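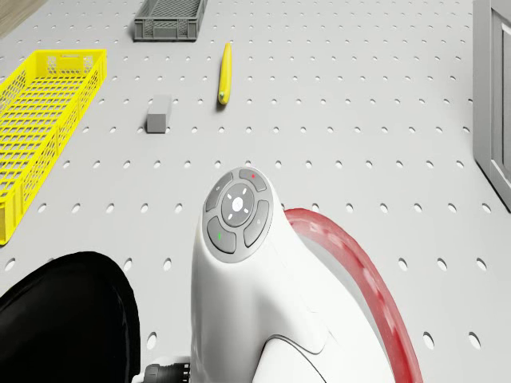

Tuvside parking permits: what the leaflet leaves out

By now most of you will have had the leaflet about the new residents' parking scheme, which is due to start in August. It promises "a space near your door, every evening". I have read it three times and can't find the bit that explains how.

Look at the figures at the back. There are 258 marked bays between the bakery and the top of Plornwood Road. The council's consultants, Medeiros, say they posted 3,525 survey forms and had around 500 back. Of those, we are told, "a clear majority" were in favour. How clear? The leaflet doesn't say, and when I rang to ask I was told the full results would be out "in due course".

A permit will cost £50 a year. It lets you look for a space. It doesn't keep one for you, whatever the front page suggests, and the small print admits as much — page four, under the map. 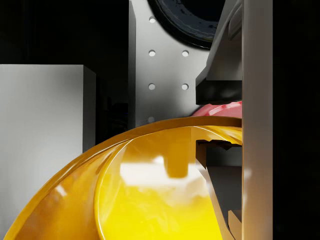 Juraj Urban wrote in to say I am being too gloomy, and that his sister's street got permits two years ago and she can now park after work without driving round the block. Fair enough. I'd still like to know how many bays her street has, and how many permits were sold for them.

Comments on the scheme close on 31 May 2025. Forms are at the library desk, or you can write to the parking office direct. Ask them for the survey results while you're at it.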